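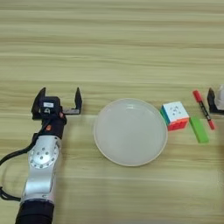 I've worked the returns bench at Tessier for 11 years, and since April I've shared it with a pair of arms. A few people asked what that's like day to day, so I'm going to write it down.

Returns means mixed household stuff. Kitchen things, toys, office supplies, all in the same tote. You take an item out, check it, decide if it goes back to stock, to repair or to scrap. That was the whole job.

Now the arms do part of the taking out and setting down. The checking and deciding is still us. Management calls the setup Jisari. We say "the bench" like we always did.

A plate is harder than people think. It's flat, the rim is shallow, and two fingers have to get under or around it somehow. A cube is easy in comparison. Markers roll. I never thought about any of this when I was using my own hands.

What changed first was the pace. I used to clear around 200 items a shift by myself and go home with a sore shoulder. I touch fewer things now. I look at a screen more and my eyes are more tired than my arm is. I would take that trade, but it is a trade.

Second thing that changed is who I talk to. Gaëtan Millet used to stand across from me. He's at receiving now, other end of the building. Same pay, same hours, he says it's fine. I miss having somebody to complain to about the radio.

Ginette Sabatier asked at the staff meeting whether there would be fewer of us by next year. The answer was that there are no plans. She wrote that down with the date, and so did I.

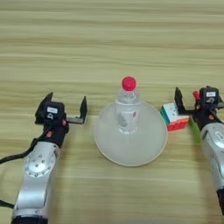 PRASTACH, 17/10/2019 – Funnels and bottles today.

The bottle stands inside the funnel, red cap at the top, and the question for the arms is which one to deal with first. A person lifts the bottle out without thinking. For the arms, somebody has to work that out, and then show them.

That somebody is often me. I got 3 days of training from Quentin Carré and a pay grade that went up one step. The new title is "cell operator." My mother still tells people I'm in returns, and she's right.

Clear plastic is the worst. Frosted is a little better. Ysaline Vasseur keeps a list of problem items taped inside her locker door and most of it is see-through.

To the person who asked if I'm scared of it: no. It's slow next to a hand and it stops when you press the button. What I'd like is for the training to be open to everyone on the floor. So far it's gone to whoever was standing closest.

Also yes, we can still swap shifts. That was in the first draft of the new rules as a no, and enough people spoke up.

I'm on lates until the 18th, so replies will be slow. If you're at the Forkska site and you've got the same setup, tell me how they handle breaks over there. Ours are still being argued about.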